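Jokes Parents Make in December: A Study of 748 Posts
Term project report, Family and Media Studies
Tuesday, December 11, 2018

1. Why I did this

Every December, parents go online and complain about Christmas in a way that is clearly a form of bragging. I wanted to know what they complain about and whether the complaints change as the month wears on. My advisor asked if this was a real topic. I said it had a spreadsheet.

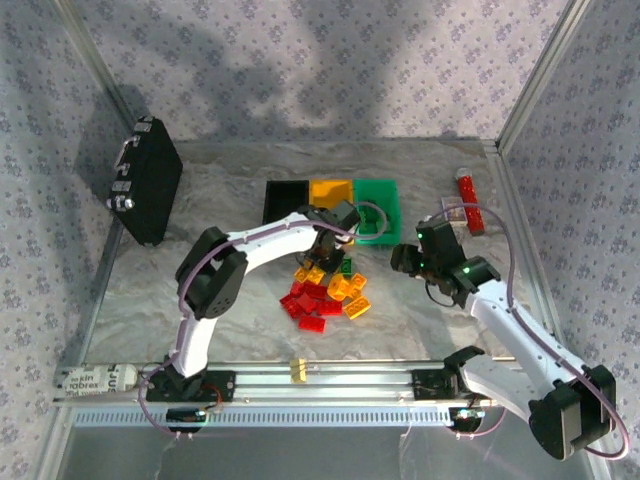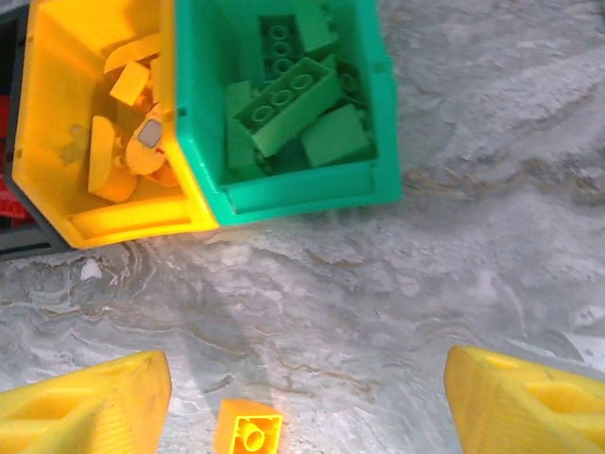 Toy pieces in a yellow bin (second picture).

2. Where the posts came from

I used two public parenting boards, Midimo and Solletar. Midimo is where people post one-liners. Solletar is where they post the same one-liner with four paragraphs of backstory. I saved 2,587 posts from last December and threw out anything that was an ad, a recipe, or a fight about recipes. That left 748 I was willing to call jokes, a word I applied generously.

3. Sorting

I started with the categories in Þrastardóttir's work on holiday humor, which are sensible and did not survive contact with my data. Her "gentle nostalgia" group ended up with three posts in it, one of them sarcastic. My final groups were presents, relatives, school concerts, food, and Santa logistics.

4. Results

Santa logistics won with 208 posts. Most were about hiding places, wrapping paper that matched the "from Mom" paper, or a child with the instincts of a tax auditor. School concerts came next, mainly costumes announced the night before. Relatives did worse than I expected, possibly because they can read.

Some 40 posts were about toys that need assembly. All of them were written after 11 p.m., and the spelling reflects this.

5. Problems

I was the only person sorting, so "funny" means funny to me during finals. I also planned to include a third board, Andum, but it deletes everything in March and I started in September.

6. Next steps

I would like to run the same thing on Easter. My mother has asked to be left out of it.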